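Growing winter squash in a small yard, will it take over everything?

backstepgardener
Posted in Vegetables & Fruit

I am so excited about this and I need somebody to either cheer me on or talk me down. I tasted an orange squash soup at the Drurkside plant swap last fall, asked what was in it, and went home with a paper envelope of seeds labeled Gekutden. The lady running the soup table said it's a small orange one with a hard shell and that it keeps most of the winter. I have thought about that soup ever since!

The trouble is that my yard is tiny. I have one raised bed along the south fence, 17 feet long and not very wide, and it already has to hold tomatoes, beans and whatever my kids decide they love that year. We get full sun until almost dinner time. The soil is decent, I've been adding leaves and kitchen compost for a few seasons now. Our last frost is usually in April but it has fooled me before.

So can I grow this up something? Do I start the seeds indoors or just stick them in the ground? And how do I know when to pick, because I have never grown any squash apart from zucchini, and with zucchini you blink and it's a canoe. Any and all advice welcome, I will read every word.

trellis_and_error
Top contributor

Oh, do it, do it, do it. Small winter squash on a trellis is my favorite thing in the whole garden, and a long skinny bed against a fence is pretty much the dream setup.

Put the squash at one end of the bed and send it up and away from the tomatoes. I use a cattle panel that I bought at Barrientos (the farm store out on the county road, they'll cut it for you if you ask nicely) and I wire it to steel posts. Whatever you use, make it sturdier than looks sensible in May. A bare trellis looks ridiculous with two baby plants at the bottom of it and then by August you can't see the metal at all. I did string netting my first year and the whole thing came down on my peppers in a thunderstorm. I still had squash that year, I just had to crawl for it.

For a bed like yours I'd stick to 2 plants. I know the envelope is full and it hurts to leave seeds in there, but they keep fine in a cool dry drawer for a few years, and crowded squash gets mildew so fast.

Starting indoors gets you a head start, but squash hates having its roots bothered. Use a pot big enough that it never feels cramped, and don't start more than three weeks ahead. Sowing straight into the bed works just as well if your summers are long. Wait until the soil is properly warm, not just frost free. I lose patience every single spring and the seeds I put in early rot, and the ones I put in later come up in less than a week and pass everything.

Train the vines while they're young and bendy. Go out in the afternoon when they're a little soft from the heat, since they snap like celery first thing in the morning. Old T-shirt strips make great ties.
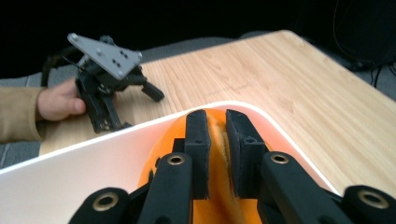
Do I need slings to hold up the fruit once it gets heavy?

Small ones hang happily by their own stems, which thicken up as the squash grows. Anything over four or five pounds does better with a sling made from an old pair of tights or a mesh onion bag, tied to the trellis and not to the vine.

Back to your last bit, about picking. Leave them on much longer than you'd think! The stem goes dry and corky, the shell gets its full deep color, and your thumbnail won't dent it. Cut with pruners and leave a couple of inches of stem on. Never carry them by the stem. If it breaks off, eat that one first.

Then cure them somewhere warm and airy for a week or two before they go in the basement. Mine sit on the back porch on an old window screen and I say good morning to them, I don't care who hears me.

mulchmore53

Agree with most of the above. Two things to add.

Where did the seed come from? If somebody at the swap saved it from their own garden it could have crossed with a neighbor's pumpkin or an ornamental gourd. Crossing doesn't change the squash you pick this year on a plant from good seed, but it does change what you get from the seeds inside. If yours turns out bitter, spit it out and don't eat any more of it. Bitter squash can make you really sick. Not common, but worth knowing with swapped seed.

The other thing is feeding. Go easy on nitrogen or you'll have a wall of leaves and nothing on it. I mulch with straw and water at the bottom, deep, early in the day.

also if the first flowers all fall off don't panic, they're males

backstepgardener
Original poster

You are all wonderful. I'm going to Barrientos for a panel this weekend (now I just have to figure out how to get it home on a hatchback). The envelope says "from Cultard, spring" in pencil so I think it's bought seed and not saved, but I'll taste a tiny bit before I make soup for anyone!

One more thing if anybody is still reading. Can I roast these straight away or does it taste better after it sits?

trellis_and_error
Top contributor

Let them sit if you can stand it! Plenty of the small ones get sweeter after a few weeks in storage. I always cook one right off the vine anyway because I have no self control. Halve it, scoop it, a little oil on the cut side, face down on the sheet pan. I do 400 degrees until a fork goes in easily. If you'd sooner dry the seeds for snacking, put the oven as low as it goes, mine does 190 and that's plenty. Salt them while they're still damp so it sticks.

And please come back in the fall and tell us how the soup came out!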